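Je donne mon sang à Govton depuis des années, et je vais vous dire ce qui m'agace : on nous parle de générosité, presque jamais d'horaires ! La dernière collecte affichait 200 places, et tout était fini à 16 heures. Quand on travaille à Lallthorpe, à 12 kilomètres de là, on fait comment ?

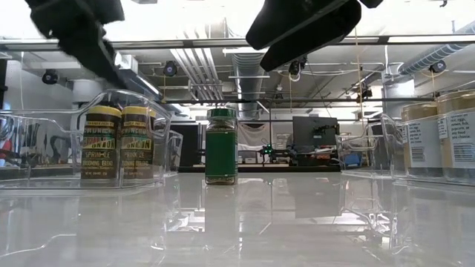
Une lectrice m'a répondu que le problème venait surtout des rendez-vous non honorés, et que les gens n'avaient qu'à poser une demi-journée. Mouais. Tout le monde n'a pas un patron compréhensif – moi, le mien regarde sa montre.

Ouvrez donc un soir par mois, jusqu'à 21 heures, et on en reparle. Je viendrai, avec mes collègues !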